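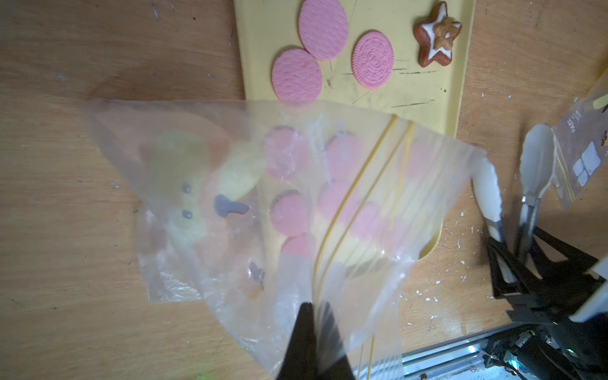

March 6, 2018 – shelf-life notes, batch 257

Back on the biscuit keeping trial, and the bench is covered in samples again. Quick one today as the oven at Pultville is booked from lunch onwards.

Weighed the Istico flour batch first thing: 376 g for the lot, same tin as before. The Stistosar batch came out a touch lighter, but I'd left the lid off while I answered the phone (my fault!), so I'm not trusting that number and will do it over tomorrow.

Snap test on the plain rounds kept in zip-top bags, day 9. Still a decent crack, bit leathery at the rim. The ones in paper went soft ages ago and I've stopped bothering with them – please bin whatever is left in the blue box.

Iced ones are a pain. The icing pulls moisture about and I can't get two readings to agree. Might try the Acuña sugar, we've got 2000 g of it sitting there from August.

To do: new silica sachets, relabel shelf two, find the small scales.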